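フラッグフットボールのフラッグの引き方、わが家流の練習メニュー

2018年7月5日

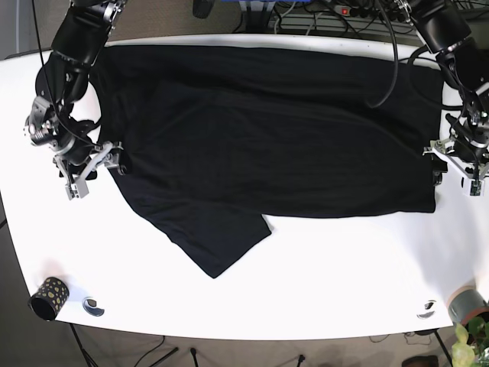 白いテーブルに広げた黒いTシャツ

1月に地元のチーム「Biltcombe」に入れてもらって、最初に苦労したのがディフェンスでした。走ってくる相手の腰のフラッグが、もう全然取れない!手だけ伸ばして空振りばかりだったんです。そこで私がやってみて効いた練習を書いておきますね。

用意するもの
・フラッグとベルト 2人分(私はLandoのを使ってます)
・マーカー 4枚

やり方
1. マーカーで四角を作って、向かい合わせに立ちます。
2. 攻撃役は歩くスピードでスタート。守備役は相手の顔を見ないで、おへそのあたりを見ます。肩や目のフェイントにつられにくくなりますよ〜。
3. 近づいたら歩幅を小さくして、腰を落とします。ここで突っ込むと横に抜かれます(私は毎回これでした)。
4. 手の届く距離まで来たら、フラッグの根元に近いところをつかんで下へ引きます。
5. 慣れてきたら小走り、それから全力で。

服をつかむのは反則なので、シャツのすそは必ずベルトの中に入れてくださいね。だぼっとしたTシャツだと、すそがフラッグにかぶって取りにくいし、試合だと注意されることもあります。

左右どちらの手でも取れるように、2本取ったら攻守交代、がうちのやり方です。次はパスカットの練習を書く予定です!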